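Hulcombe Resident Laundry System – Set-Up Guide
Section 4: Preparing and Loading Items

Last updated: July
4 min read

4.1 Before first use

The Hulcombe system is supplied with the washer, the wall reader and one starter card for each household. The building manager must complete the installation steps in Section 3 before residents are given access. Residents should not attempt to move the washer or adjust its feet.

1. Hold the starter card against the wall reader until the green light stays on.
2. Enter the apartment number and press Confirm.
3. Choose a four-digit code. The code is required whenever the card is replaced.
4. Run one empty Rinse cycle with the door fully closed.

Note: The first Rinse cycle takes 14 minutes longer than later cycles while the washer measures the water supply. Do not switch off the power during this time.

4.2 Sorting and checking

Items should be sorted by color and by the temperature shown on the care label. Where two labels differ, the lower temperature applies to the whole load. Fabric shopping bags, pouches and other small cloth goods may be washed with cottons if their labels permit it.

1. Empty all pockets, bags and inner compartments.
2. Close zippers and fasten hooks.
3. Place items with long straps or handles in a mesh wash bag.
4. Shake out each item before loading.
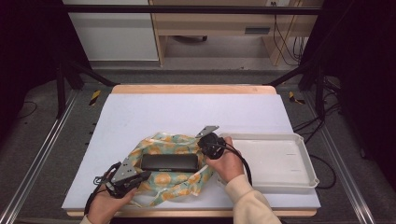 Printed fabrics should be turned inside out and washed at the Cool setting for the first three washes. Some dyes release color during this period – a separate load is advised.

Caution: Do not wash items marked with solvent, fuel or cooking oil. These items present a fire risk when transferred to the dryer.

4.3 Loading and starting

1. Load items one at a time until the drum is no more than three-quarters full.
2. Add detergent to the left-hand drawer. Do not exceed the line marked MAX.
3. Close the door and select a program.
4. Present the card to the reader. The display shows the remaining credit and the finish time.

If the display shows code 357, the door is not locked. Open the door, remove any fabric caught in the seal and close it again. If code 645 appears, stop using the washer and inform the building manager, who should contact Plivitz Service.

Note: The washer keeps a record of the last 200 cycles. The record can be viewed only from the manager menu described in Section 7.

4.4 After the cycle

Remove the load promptly and leave the door slightly open. Wipe the seal with a dry cloth and return the detergent drawer to its closed position.

12 shares | 3 comments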